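Trandstead Robotics Club - FAQ for new members

Last updated 30/04/2026. Written in a rush between sessions, so if something's missing, ask Juraj Vaněk or post on the club board.

Who can join?

Anyone enrolled, any major. No coding needed on day one. We do expect you to learn some by November, which is when the Kowalchuk Cup entries close.

How much is it?

110 for the year. Covers consumables, your share of printer filament and the insurance. Travel to competitions is extra. If the fee is a problem talk to Juraj, privately is fine, we have sorted it for people before.

What are we building this year?

Tidy-up task. Two arms, one shared workspace, objects get moved in and out of bins and baskets. Sidus is the two-arm setup. Ellar is the software side - the recording scripts, the training code, the viewer that crashes if you resize it.

Which one should I pick?

Either. Most people swap after a few weeks. Sidus people end up reading logs and Ellar people end up holding a hex key so don't stress about it.

Do the arms run on their own?

Sometimes. Mostly we drive them by hand and record it, then train on the recordings. We have 1,098 saved episodes so far. A lot of those are bad. Cleaning them up is a good first job, boring but you learn what a failed grasp looks like very fast.

Can I touch the arms?

After the safety talk, yes. Before that, no, not even to "just move it a bit." Power off before your hands go inside the enclosure. Check the purple cables before you start a run, they go from the camera mounts down the arms and need slack at the shoulder. Don't re-route the clips without telling someone.

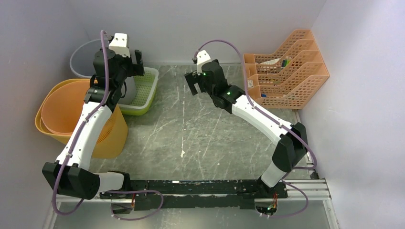

Same goes for the bins and the orange organizer. If you shift them, write it in the log with your initials. We lost a whole evening of recordings to a basket that got moved and never written down.

How big are the teams?

Up to 13 on the list, but only five at the bench at once. Sign up on the sheet. If your not coming, cross your name off so someone else can have the slot.

What if I break something?

Say so right away. No one gets charged for honest breakage. Gripper fingers are cheap, wrist joints are not, so hit the stop if a wrist starts grinding.

Do I need a laptop?

Helps. Any OS for the log viewer. Training runs on the lab machine, you queue for it. Don't kill other peoples jobs.

Can I use this for course credit?

Maybe. Depends on your department. Two members did it as an independent study last year, get the form signed BEFORE you start, not after.

What happens at the Kowalchuk Cup?

Teams get a fixed time to clear a workspace with objects they havent seen. Points for each thing put in the right place, points off for drops. Bring spare cables. Full rules are on the board, long, read section 5 at least - that's the one on restarts.

I missed the intro session, is it too late?

No. Come to any bench session and ask for the safety talk, takes half an hour. Closed shoes, long hair tied back.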